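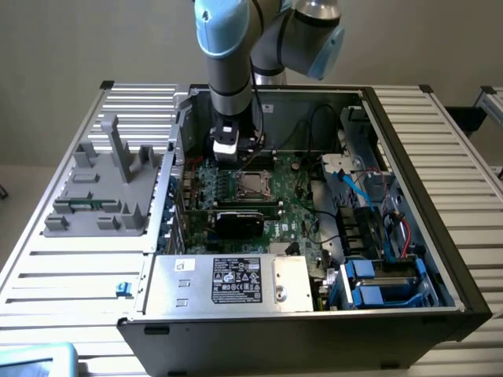 Ticket 352: Gripper loses position on memory module pickup
Project: Kustirlow desktop teardown and rebuild cell
Site: Ploltcombe
Component: end effector / wrist wiring / controller
Status: Resolved, one follow-up open
Priority: Medium

Reported problem

During the gripper comparison, the Girnard gripper reports a closed width that drifts over a run. It homes correctly at the start. After a while the reported width no longer matches the real gap between the fingers, and the cell either squeezes the memory module too hard or thinks it has missed it. The run stops with "grip width out of range" and the arm holds where it is.

The Fitzsimmons gripper does not do this on the same arm with the same program. We need to know if the fault is in the Girnard unit before the comparison results are used to pick one.

Setup

Tower case on its side on the slotted bench, side panel off. Arm reaches down into the case from above. The printed fixture next to the case holds a small board for the pick and place part of the test. The gripper cable runs down beside the arm to the gripper. Both grippers use the same adapter plate and the same finger length, so the tool offset only changes in Z.

Test cycle: pick a module from the fixture, move over the motherboard, lower to the slot, stop short of contact, lift, return to the fixture. No insertion in this test. One run is 100 cycles.

Log

Wednesday, 8:40 a.m.
Reproduced on the first try. Run stopped at cycle 14. Reported width was too large for a closed grip on the module. Opened the fingers by hand command, measured the gap with calipers, and the controller value was off in the same direction.

9:05 a.m.
Rehomed and started again without touching anything else. Stopped later in the run this time, same message. So the cycle count at failure is not fixed.

9:30 a.m.
Checked the easy things. Finger screws tight. Adapter plate tight. No play in the fingers with the power on. Supply voltage at the controller output was normal with the gripper idle and while closing.

10:15 a.m.
Swapped to the Fitzsimmons gripper. Changed the tool offset and the gripper profile, left everything else alone. Full run, no faults. Ran it a second time, also clean. At this point it looked like a bad Girnard unit.

11:00 a.m.
Put the Girnard gripper back and ran it with the arm parked. Open and close only, no motion. Full run, no fault, and the caliper reading matched the controller value at the end. The fault needs the arm to be moving.

11:20 a.m.
Ran the arm moves with the gripper held closed on a module, no open or close commands. Watched the reported width on the screen. It jumps when the wrist turns to line up with the memory slots. It does not come back when the wrist turns back. Each jump is small, but they add up.

12:50 p.m.
Moved the wrist by hand in teach mode with the width showing. The jump happens near the end of the wrist rotation. The cable is pulled tight there. The Girnard connector comes out of the side of the body and the Fitzsimmons connector comes out of the top, so the same cable length leaves less slack on the Girnard.

1:15 p.m.
Unclipped the lower cable tie and let out more cable between the wrist and the gripper. Repeated the hand move. No jump. Pulled on the connector with a finger and the jump came back. The encoder signal is dropping counts when the connector is under side load.

1:40 p.m.
Tried the spare cable in case the plug was worn. With the tie in the old position, the spare cable also drops counts. The original cable is back on the cell.

2:10 p.m.
Added a clamp for the cable on the adapter plate so the load goes into the plate and not the plug. Rerouted with a wider loop. Checked that the loop clears the case wall and the drive cage at the lowest point of the move. It clears, but it would not with a smaller case. Changed the approach to the slot so the wrist turns above the case before the arm goes down.

3:00 p.m.
Full run on the Girnard gripper. No faults. Caliper reading at the end matches the controller.

4:25 p.m.
Second full run, also no faults. Put the Fitzsimmons back on with the new clamp and new approach and ran it again so both grippers have results under the same conditions. Clean.

Cause

Side load on the gripper connector at the end of the wrist rotation. Cable tie was placed for the Fitzsimmons gripper and not moved when the tools were changed.

Fix

Clamp on adapter plate. Tie moved up the arm. Wrist rotation done above the case. Tool change sheet now has a line for checking cable slack through the full wrist range.

Effect on the comparison

Throw out all Girnard results taken before the clamp was fitted. Fitzsimmons results from before the clamp should not be mixed with the new ones either, as the approach path has changed. Width accuracy and cycle time need to be collected again for both.

Still open

The controller accepts a sudden change in width when no gripper command is active. It should raise a fault right away. Need to find out if the profile has a setting for this or if we have to check it in the cell program. Leaving this ticket linked until that is answered.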